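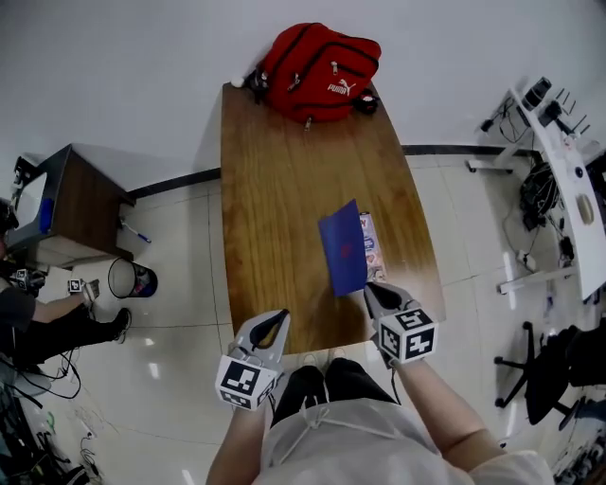
The Great Supply List, Revisited

It is August, and the Firnwood Elementary supply list has gone out to families. This year's runs to 11 items per child, down from last year's 19, and the office would like some credit for that.

A few points, drawn from the calls so far. "Wide ruled" means wide ruled. College ruled paper will be accepted, sighed over and put in the art closet, where we already have 600 sheets of it. Glue sticks should be the washable kind. Scissors should have blunt tips, whatever your second grader has told you about being ready for the other sort.

Please put a name on everything. Last June the lost and found held 149 items, including 2 left boots from different pairs and a very good casserole dish. Brittany Hawthorne in the front office still has the casserole dish and has started to grow fond of it.

Backpacks can be any color or size, as long as the child can stand up while wearing one. Wheels are allowed on the ground floor – the stairs by the gym have settled that question for the rest of the building.

If the list is a stretch this year, call or stop by and ask for Aaliyah Robichaud. She keeps a shelf of new supplies, asks for no forms and will have a bag ready the same afternoon. Drop-off for everyone else is in the cafeteria from 4 to 6 p.m. the day before classes start. Use the Serberg Street door. The other one sticks.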